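Chapter 4
Who Writes the Rules of the Road?

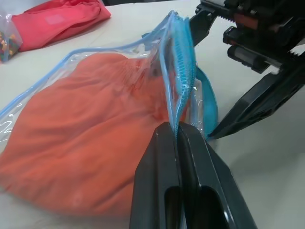

Photo: Gianni Ruggiero

Think about the last time you crossed a street. Somebody decided where the kerb should drop, how long the green figure would stay lit and how fast the cars were allowed to be going before they stopped for you. You probably didn't give any of it a thought, and why would you? Yet every one of those decisions was argued over in a meeting, written down, voted on and (quite often) changed later. Local law is all around us once we start looking for it, and this chapter is where we start looking!

In Chapter 3 we followed a bill through a national parliament. Now we come down to street level, to the councils that look after towns and counties. Their powers are borrowed ones. A council can only do what national law lets it do, and if it goes further, a court can strike the decision out. Within those limits, though, there is a surprising amount of room, and speed limits are a wonderful place to see it.

Our main case comes from Tikham, a market town with one long main road running through the middle of it. People living along the northern end wanted the limit brought down from 40 miles an hour to 30. They had been asking in letters for years. Then they tried a petition, and by the time it was handed in one December it carried 1,498 names. That was enough, under the council's own standing orders, to force a debate in the full chamber.

What followed is the part I most enjoy teaching. The debate did not settle the matter, and legally it couldn't have. A change of speed limit needs a traffic order, and a traffic order has to be advertised in draft so that anyone affected can object. The draft drew 290 written replies. Some came from parents and some from shopkeepers, and a long and very well-argued one came from Binell, the bus company, which worried about its timetable. Officers had to read every reply and report on them all before councillors could vote again. Read the extracts at the end of section 4.2 slowly, with a pencil in your hand. They are full of good arguments on both sides, and you may well change your mind halfway through (I did, and then changed it back).

The order passed by 2 votes. Even then there was a further question of who would enforce it. Councils make the order and put up the signs, but stopping drivers is a job for the police, who have their own budget and their own list of priorities. Section 4.3 looks at what happens when those two bodies want different things.

Section 4.4 turns to a dispute in Bekska, where a similar order was challenged in court over the wording of a public notice. We shall call it the Karabulut case, after the resident who brought it. It is short, lively and a marvellous lesson in why procedure matters.

Words to know before you read on

Standing orders: the rules a council sets for running its own meetings.
Traffic order: the legal document that creates or changes a rule on a particular road.
Objection: a formal written reply opposing a draft order.
Enforcement: the work of making sure a rule is kept.

Before you begin section 4.1

Find out which council is responsible for the road outside your school or college. It may not be the one you expect, especially if the road is a major route. Write down its name and keep it, as you will need it for the activity on public notices.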